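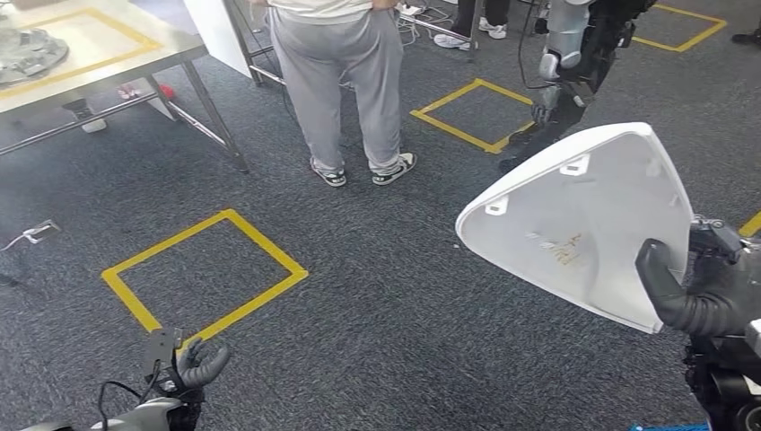
1 Mar 2022 — equipment planning, hand cell

Went through the February quotes with Muthoni Ndung'u. Open items below.

Hands. Large shells need a wide wrap grip at the rim, so the spare set has to be the articulated type. Clillora quotes 1800 per hand, wrist bracket included. Hulus is cheaper but the wrist adapter is extra and the lead time is 11 weeks. Leaning Clillora, quantity 2, one left and one right.

Finger covers: 305 per set from Didenko. Treat as a consumable and move to the operating budget. Muthoni wants a wear figure before we commit to a yearly quantity. No data yet.

Floor. Yellow tape squares on the carpet are fine for drop zones at this stage. Budget line for printed mats deleted.

Cables. Overhead drop for power and network — ask Belmont whether the rack can carry it before pricing anything. Floor runs stay until then.

Shell fixtures: hold. The mounting tabs may change in the next revision and I don't want to pay for tooling twice.

To do: revised Hulus quote with adapter as a separate line, Clillora warranty terms in writing, load rating from Belmont.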